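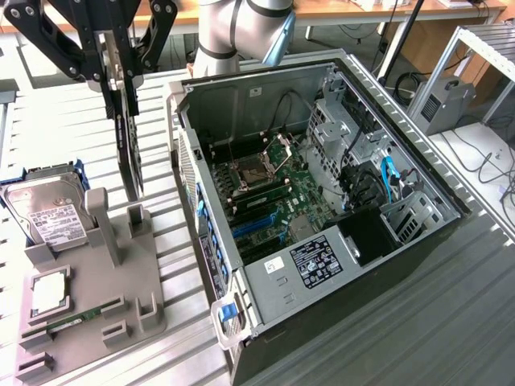
Ticket opened against the Fastbridge motion server, PC assembly cell, Altalard bench. Summary: the planner rejects every approach into the open case with "start state in collision", or it finds a path and the controller aborts with a tracking error. Same job file as in May, when it ran clean. Since then the planning scene has been rebuilt from the new case model, and the old one is archived. The CPU lever is a thin part near the socket when the frame is raised, and it sticks up at an angle. The new case model has no lever in it at all, so my first guess was the wrong kind of error. A missing part should give us too few collisions.

Versions: Fastbridge server and client both on the current Cliltstead branch, no local patches. Perception node is Mansour with the default config. Controller firmware unchanged.

Steps to reproduce
Load the case job.
Run perception once with the arm at the viewing pose.
Request a plan to the pre-grasp above the expansion slots.
Planner returns "start state in collision", link: finger_left, object: octomap.

Tried first: restarting the server. No change.

Tried second: clearing the octomap before planning. The plan succeeds. The controller then aborts on the way down, position error over the limit on joint 4. Repeated with the same result.

Tried third: octomap on, finger padding set to zero. Still in collision at the start state. So padding is not the cause of the first error.

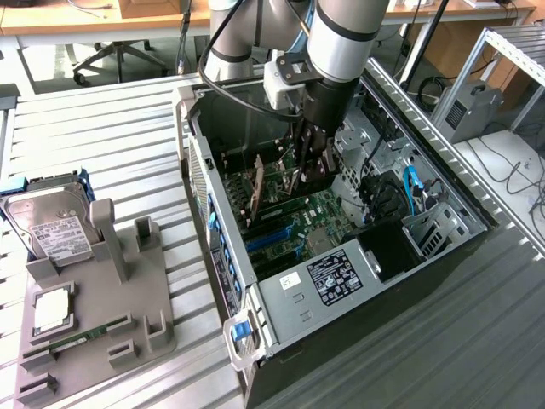
Dumped the octomap with the arm stopped low over the board and loaded it in the viewer. There is a cluster of occupied voxels exactly where the fingers are, and a thin column going up from it along the cable. The self-filter is supposed to remove both. It removes the arm links and leaves the gripper. The filter config still lists the old finger link names, and unknown names are skipped without a warning.

Fix for the first error: updated the link names in the self-filter config and added a capsule for the cable. After that, 26 plans requested, 26 returned, none in collision at the start.

The second error was separate. With a clean octomap the abort on joint 4 still came back. Compared the planned trajectory with the logged one – the shape matches but the logged one lags by 105 ms near the bottom of the descent. The time parameterization was reading the joint limits from the robot description, and the controller has its own lower acceleration limit for joint 4. The planner was asking for more than the controller would give.

Fix for the second error: copied the controller limits into the planner's joint limits file and restarted. Descent time went up slightly. No aborts after that.

Open items
Self-filter should fail at startup on an unknown link name. Filed separately.
Add the socket lever to the case model as a box, generous size. Until that is in, keep the socket region blocked off in the scene.
Planning timeout is 700 ms in the job file. Left alone.

Update, 12 December 2025: config changes merged to the Cliltstead branch. Lever geometry is still pending, so the ticket stays open at low priority.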